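Flowers, Glass and Reflections
A Reading Page for Young Visitors

Flowers have been brought indoors for a very long time. People place them on dining tables, beside windows and in hospital rooms. A flower needs something to hold it upright, and that is the work of a vase. This page explains how vases are shaped, what they are made of, and why a shiny table seems to hold a second vase upside down.

What Is a Vase?

A vase is a container made to hold flowers or branches. Its parts are named after parts of the body. The opening at the top is called the mouth or lip. Under it is the neck, and where the neck widens is the shoulder. The largest part is the body, and the bottom is the foot or base.

A narrow neck is useful when there are only a few flowers. The stems cannot lean far to the side, so they stand nearly straight. A wide neck suits a large bunch. Putting stems into a narrow neck takes patience. The end of each stem must be guided to the opening, one stem at a time.
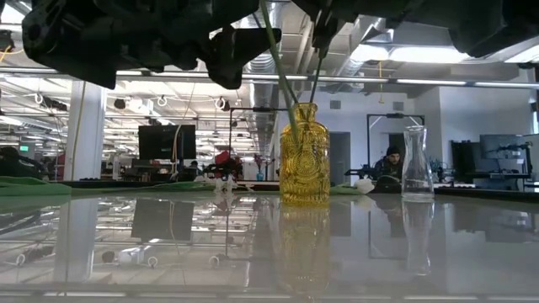 Why Is Some Glass Yellow?

Glass is made mostly from sand. The sand is mixed with other materials and heated to more than 1000 degrees Celsius, until it melts. Clear glass lets nearly all the light pass through it. To make colored glass, small amounts of other materials are added to the melted mixture. Yellow-brown glass is often called amber glass, after the golden stone that forms from the resin of very old trees.

Some glass has a raised pattern that can be felt with the fingertips. This is called an embossed pattern. It can be made by pressing or blowing soft, hot glass into a mold with the pattern cut into its walls. When the glass cools, the shape remains. The raised parts catch the light, and the glass appears to shine in many small places.

People have been blowing glass for 2000 years. Signe Blomqvist, who teaches our glass classes, tells her students that the oldest tools of the craft would still be familiar to a glassblower today.

Why Do We See Two Vases?

Light travels in straight lines until it meets something. When it meets a rough surface, such as a carpet, it bounces off in many directions. When it meets a very smooth surface, it bounces off in an orderly way. We then see a reflection.

A polished tabletop is smooth enough to do this. The reflection of a vase begins where the base touches the table and stretches downward, so the mouth of the vase appears lowest of all. The reflection is easiest to see when the eyes are close to the level of the table. 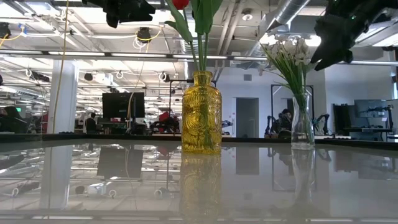
A red artificial tulip in yellow glass, with white flowers in the clear vase to the right.

Real Flowers and Artificial Flowers

A real cut flower drinks water through its stem. The water should be changed often and the vase washed between bouquets. An artificial flower needs no water, but it does gather dust and should be wiped with a soft cloth.

Tulips and daffodils both grow from bulbs. The bulbs are planted in the fall and bloom in the spring. Narcissus is the scientific name for the group of plants that includes daffodils, and many kinds have white petals.

Try It Yourself

Ask an adult to help you with this activity.

1. Place a plastic cup on a flat mirror.
2. Put one paper flower in the cup.
3. Lower your head until your eyes are level with the mirror.
4. Draw the cup and its reflection.
5. Raise your head slowly and observe how the reflection changes.

Words to Know

Amber: a golden yellow-brown color.
Embossed: having a pattern that stands out from the surface.
Reflection: the picture of an object seen in a smooth surface.
Stem: the long part of a plant that holds up the flower.

Text by Khalil Nassar. Reviewed by Signe Blomqvist.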